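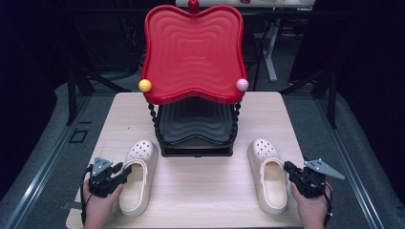
제4장 신발과 현관 수납

신발 정리는 현관에서 시작하는 것 같지만 순서로 보면 분류가 먼저다. 어떤 신발을 매일 신는지, 어떤 걸 계절마다 꺼내는지. 이게 안 정해지면 선반을 아무리 좋은 걸 사도 두 주 못 간다. 분류 연습은 바닥보다 탁자 위가 낫다. 허리 안 굽혀도 되고 신발 전체가 한눈에 들어온다. 크림색 클로그 한 켤레를 앞코가 선반 쪽을 향하게 좌우로 벌려 놓고, 그 뒤에 빨간 윗단과 검은 아랫단으로 된 작은 2단 선반을 세워 둔 배치, 이 장에서 말하는 '대기 상태'가 이런 것이다. 신발은 선반 앞. 선반은 정면. 사이에 다른 물건 없음.

이 장에서 배울 내용
신발의 분류 기준
단이 있는 선반을 쓸 때의 순서
클로그와 슬리퍼처럼 뒤가 트인 신발 다루기
젖은 신발, 흙 묻은 신발의 임시 자리
현관 바닥을 비워 두는 법

미리 알아둘 말
앞코: 신발의 발가락 쪽 끝. 방향을 말할 때 기준이 된다.
뒤축: 발꿈치가 닿는 쪽. 클로그는 여기가 트여 있다.
대기 자리: 선반에 올리기 전 잠깐 두는 곳. 탁자 위든 매트 위든 상관없음.
짝 간격: 왼짝과 오른짝 사이의 거리. 대기 자리에서는 넓게, 선반에서는 좁게.

4.1 왜 신발부터인가

앞 장에서 옷장을 다뤘다. 옷은 접으면 부피가 준다. 신발은 안 준다. 접을 수도 없고 겹치면 모양이 망가진다. 그래서 신발 수납은 부피를 줄이는 문제로 보면 답이 안 나오고 자리를 정하는 문제로 봐야 한다. 한 켤레에 한 자리. 자리가 모자라면 선반을 늘리기 전에 켤레 수부터 다시 본다.

클로르카스턴(Clorkaston) 실습 주택에서 학생들이 처음 하는 실수가 거의 같다. 현관에 들어서자마자 보이는 신발부터 선반에 올린다. 그러면 제일 자주 신는 신발이 제일 안쪽으로 들어간다. 저녁 되면 도로 다 꺼내야 됨. 아란카 벌로그(Aranka Balogh)는 실습 지도서에서 이걸 '거꾸로 채우기'라고 불렀는데, 이 책에서도 그 말을 그대로 쓰겠다.

거꾸로 채우기를 피하려면 올리기 전에 전부 한 번 내려놓아야 한다. 전부. 귀찮아도 이 단계는 건너뛰지 말 것. 현관이 좁으면 복도까지 써도 된다. 신문지 깔고.

4.2 분류 기준

기준은 빈도, 높이, 상태. 이 순서대로 적용한다.

빈도. 매일, 가끔, 계절용으로 나눈다. 애매하면 '가끔'에 넣는다. 11월쯤이면 샌들은 전부 계절용으로 넘어가야 하는데 실제로는 한두 켤레씩 남아 있는 집이 많다. 동네 나갈 때 신는다는 이유로. 그런 건 이번 겨울만 지켜보고 결정하면 된다.

높이. 발목을 넘는 신발은 따로 모은다. 부츠를 단 사이에 눕혀 넣으면 목이 꺾인다. 세워서 맨 아래 아니면 선반 옆 바닥. 단 높이가 조절되는 선반이면 부츠 칸을 먼저 정하고 나머지를 맞춘다.

상태. 젖었거나 흙이 묻은 신발은 빈도와 상관없이 선반에 바로 안 올린다. 대기 자리에서 하룻밤. 밑창 흙은 마른 뒤에 터는게 훨씬 쉽다. 젖은 채로 문지르면 홈 사이로 더 들어간다.

주의: 가족이 여럿이면 사람별로 먼저 나누고 그 다음에 빈도. 반대로 하면 '매일' 더미에 온 가족 신발이 쌓여서 다시 나눠야 한다.

4.3 선반의 단을 쓰는 순서

단이 둘인 선반을 기본으로 설명한다. 셋 이상이어도 원리는 같음.

윗단은 손이 먼저 가는 자리다. 매일 신는 가벼운 신발. 아랫단은 무거운 신발, 굽이 단단한 신발. 무게가 아래에 있어야 선반이 덜 흔들린다. 다리가 가는 선반일수록 이 차이가 크다.

단 표면도 확인할 것. 평평한 판, 살이 있는 망, 물결 모양으로 굴곡이 잡힌 판이 있는데 굽이 좁은 신발은 굴곡 있는 판에서 기우뚱할 수 있다. 밑창이 넓은 신발은 대체로 괜찮다. 올려 보고 손을 뗐을 때 서 있으면 된 거고 기울면 자리를 조금 옮긴다. 가장자리에 장식이 달린 선반이면 장식에 신발을 기대지 않는다. 장식은 하중 받으라고 만든 게 아니다.

올리는 순서
아랫단부터 채운다.
한 켤레씩, 왼짝 오른짝 이어서.
윗단은 마지막.
다 올린 뒤 선반을 가볍게 밀어 본다. 흔들리면 무거운 걸 가운데로.

실습용으로 많이 쓰는 부르넥스(Wurnex) 소형 선반은 폭이 40cm라 성인 신발 두 켤레를 나란히 놓으면 꽉 찬다. 억지로 세 켤레 넣지 말 것. 비스듬히 세우면 들어가긴 하는데 한 켤레 꺼낼 때마다 옆이 무너진다.

4.4 클로그 다루기

클로그는 초보자 연습용으로 좋다. 끈 없고, 모양이 잘 유지되고, 앞뒤 구분이 확실하다. 앞코에 통풍 구멍이 뚫려 있고 뒤축은 트여 있어서 멀리서 봐도 방향을 안 헷갈린다.

잡는 위치는 뒤축 쪽 옆면. 두 손을 쓰면 왼손 왼짝, 오른손 오른짝. 이러면 손이 엇갈리지 않는다. 한 손으로 두 짝을 한꺼번에 집는 방법도 있는데 안쪽 면끼리 눌려서 자국이 남는 경우가 있으니 밝은 색 신발에는 권하지 않음.

앞코 방향은 집마다 정하기 나름이다. 앞코를 벽 쪽으로 넣으면 뒤축이 바깥으로 와서 꺼내기 편하고, 앞코를 바깥으로 하면 보기엔 낫다. 이 책은 앞코를 안쪽으로 넣는 걸 기준으로 한다. 대기 자리에서 이미 앞코가 선반을 보고 있으면 방향을 돌릴 필요 없이 그대로 들어서 밀어 넣으면 끝. 작은 차이 같아도 스무 켤레쯤 되면 손목이 안다.

구멍 있는 신발은 먼지가 안으로 떨어진다. 윗단에 뒀는데 위가 트여 있으면 더 그렇다. 일주일에 한 번 뒤집어서 털기. 안쪽이 매끈한 건 마른 천으로 한 번 닦으면 된다.

4.5 한 번에 끝내지 않아도 된다

체브포르트(Cevport) 공동주택 현관 실습 기록을 보면 신발 97켤레를 나흘에 나눠 정리한 집이 있다. 첫날은 분류만. 둘째 날 버릴 것 고르기. 선반에 올린 건 셋째 날부터였다. 하루에 몰아서 했으면 아마 중간에 그만뒀을 것이다. 양이 많은 집은 처음부터 날짜를 나눠 잡는 게 맞다.

라이트너(Leitner)식 현관표를 붙여 두는 방법도 있다. 칸마다 이름을 적어 선반 옆에 붙이는 간단한 표인데 자세한 건 6장에서. 여기서는 칸 이름을 신발 종류로 적지 말고 사람 이름으로 적는다는 것만 기억하면 됨.

실습 과제

1. 집에 있는 신발을 전부 꺼내 매일, 가끔, 계절용으로 나눈다. 켤레 수를 적는다.

2. 뒤축이 트인 신발 한 켤레를 골라 대기 자리에 놓고, 앞코를 안쪽으로 해서 선반에 올려 본다. 다음엔 앞코를 바깥으로. 어느 쪽이 손에 편했는지 두세 줄로 적을것.

3. 윗단과 아랫단의 내용을 서로 바꿔서 하루 지내 본다. 불편했던 순간을 시간과 함께 기록. 예) 오전 8시, 출근 신발이 아래에 있어 쪼그려 앉음.

4. 젖은 신발의 임시 자리를 정하고 왜 거기로 했는지 같이 사는 사람에게 설명한다. 동의를 못 얻으면 다른 자리를 찾는다.

과제 기록은 다음 장에서 다시 쓴다. 버리지 말고 보관.

4.6 바닥 비우기

현관 바닥에 나와 있어도 되는 신발은 한 사람당 한 켤레까지로 한다. 손님용 슬리퍼는 여기에 안 들어간다.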